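Filmmarathon zu Hause: So plane ich eine lange Reihe, ohne dass alle einschlafen

Letzten November wollte ich meinen Freunden die komplette Hirnon-Reihe zeigen. Alle Filme, ein Tag, eine Couch. Beim dritten Teil schliefen zwei Leute, und beim vierten stritten wir nur noch darüber, ob man den Director's Cut hätte nehmen sollen (hätte man nicht!). Seitdem mache ich das anders, und zwar so:

Erst rechnen, dann einladen. Schreibt euch die Laufzeiten raus und zählt sie zusammen. Bei mir kamen für 4 Filme 351 Minuten heraus, also knapp sechs Stunden ohne eine einzige Pause. Das klingt machbar, bis man Essen, Klo und das ewige »Moment, wer war das noch mal?« dazurechnet.

Dann die Reihenfolge festlegen. Ich bin für die Kinoreihenfolge, immer. Wer chronologisch nach Handlung schaut, bekommt bei Hirnon das Prequel zuerst, und damit ist die schönste Wendung aus Teil zwei futsch. Wenn jemand in der Runde die Filme noch gar nicht kennt, lasst die Person bitte nicht abstimmen – sie wählt sonst garantiert das Prequel.

Pausen fest eintragen. Nach jedem Film 20 Minuten, nach dem zweiten eine ganze Stunde mit warmem Essen. Ich schreibe die Uhrzeiten auf einen Zettel und hänge ihn neben den Fernseher. Start ist bei uns um elf Uhr vormittags, später wird es zäh.

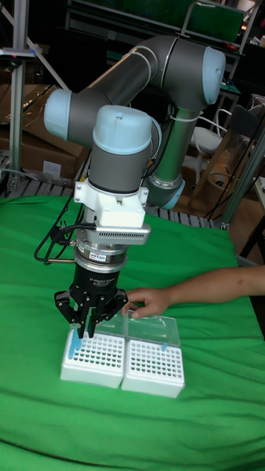

Von Catalina Tapia | Rubrik: Heimkino | 6 Kommentare

Den Ton vorher testen! Stellt eine leise Dialogszene ein und merkt euch die Lautstärke, danach eine laute Actionszene. Liegen Welten dazwischen, sucht im Menü nach »Nachtmodus« oder »Dynamik«, das rettet auch den Frieden mit den Nachbarn.

Und sprecht vorher ab, ob gequatscht werden darf. Meine Freundin Trinidad kommentiert jede Kamerafahrt, ich liebe das, andere drehen dabei durch. Wir haben uns geeinigt: beim ersten Film Ruhe, danach freies Reden.

Als Nächstes kommt bei mir Potbridge dran, alle Folgen der ersten Staffel. Den Zettel mit den Pausen habe ich schon geschrieben.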